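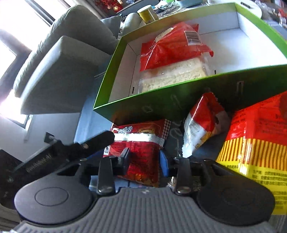

How does a small grocery decide which snacks to carry?

Mostly by watching what people come back for. Chae-won Wi has run the Uvent Market in Pultcombe for 16 years, and she says the sales report tells her less than the same customer walking in twice in one week for the same bag of chips.

"The report says I sold a case," she says. "It doesn't say if one person bought the case. If one person bought it, and that person moves away, I have a problem."

Wi took over the store from her aunt, who had run it as a produce market with a short row of dry goods along the back wall. The produce is still there, but it takes up less floor than it used to. Snacks, drinks and prepared food now pay most of the rent. She does the ordering herself, in the evening after closing, at a desk in the stockroom.

I asked what a normal order looks like. She said there are two kinds. The first is the weekly order from Holub, the regional distributor that supplies most of the small stores on this side of the county. It covers the items everyone expects to find: pretzels, potato chips, sandwich cookies, peanuts, gum. She rarely changes it. The second is what she calls the odd order, made up of things from importers and small producers, and it is where she spends most of her time.

"With Holub I can order half asleep," she says. "The other one I have to think about. The minimums are different for everybody. One company wants you to buy 6 cases to get free shipping, another wants a dollar amount. And you don't know yet if anyone here will eat it."

The odd order is how she came to stock Pokano, a line of seaweed and rice crackers that now fills most of a shelf near the register. She tried the plain one first and it sold slowly. The spicy one sold out before she had finished putting price tags up. She had no explanation then and doesn't have one now.

"My nephew says it's the color of the bag. Maybe. I ordered more and it sold again, so I stopped asking."

Darius Sepp has worked at the store for six years and handles receiving. He checks deliveries against the invoice, dates the cases with a marker and moves the older stock forward. He also deals with damage claims, a part of the job he describes as mostly paperwork.

"You open everything the day it comes," Sepp says. "If you open it a week later and half of it's crushed, they're going to say you did it. And maybe you did. You can't prove anything by then."

Crushed product is a bigger issue with snacks than people think, according to Sepp. A can with a dent still sells. A bag of chips that has turned to crumbs comes back, and the customer remembers where they bought it. He would like the case sizes to be smaller for the fragile items, and he has said so to the Holub driver many times. The driver agrees with him and has no say in it.

Both of them brought up expiration dates without my asking. Chips have a short life on the shelf compared to crackers or hard candy, and a store this size cannot count on selling through a full case of every flavor. Wi marks things down when they have 3 weeks left. At one week they go in the basket by the door for whatever people want to pay.

"Some people only shop the basket," Wi says. "That's fine with me. I know them all. They come in and go straight to it, and then sometimes they buy milk."

What does she do with a product that doesn't sell at all?

"I eat it," she says. "Then I don't order it."

She went through several of these. There was a line of dried fruit that she liked a great deal and that cost too much for the neighborhood. There was a lentil chip that a salesman talked her into. There was a popcorn with a seasoning that got onto everything in the store, including the register keys, and which Sepp refused to restock after the second delivery. He still brings it up.

The shelf layout has changed more often than the order. For years the snacks were grouped by brand, the way the distributor prefers. Two summers ago Wi regrouped them by type, with all the salty things together, then sweet, then what she calls "lunch box," meaning small packets that parents buy in quantity. Sales of the small packets went up. Sales of the large bags stayed the same.

"Parents are in a hurry," she says. "They don't want to walk up and down. They want to put their hand on it and go."

She has also learned to think about height. The lunch box items are low enough for a child to reach, and she has had complaints about that from people who would prefer to shop in peace. She listened to the complaints and left the packets where they were.

Prices are the part of the work she enjoys least. The cost of a case of chips has gone up several times since she started, and each time she has had to decide whether to pass it on right away or wait. She usually waits one order. The chain supermarket out by the highway sells the same brands for less, and she doesn't try to match it.

"They buy a truck. I buy a case. I can't win that," she says. "But to go there you have to drive, and park, and stand in line. If you want one bag of something, you come here."

There is a limit to how much she can carry. The store has room for 1,000 different items if everything is squeezed in, and she keeps it under that so people can get a stroller down the aisles. When something new comes in, something else has to leave. She and Sepp do not always agree on what. He wanted to keep a brand of cheese crackers that she dropped last year, and he says customers still ask for it.

"Two customers," Wi says.

"They ask a lot," Sepp says.

In July the odd order gets smaller. Chocolate can't sit in the stockroom in the heat, and some of the importers won't ship it at all until fall. Wi uses the space for drinks and extra cases of water. She also uses the slower weeks to try samples, which arrive from producers all year and pile up on the desk until she has time for them. She writes a word or two on each packet after she has tasted it. The ones I saw said "salty," "good," "too hard for old people" and "ask Darius."

I asked Sepp what he thought of the last one. He had not tried it yet. A delivery had come in while we were talking, and he wanted to get it checked before the driver left.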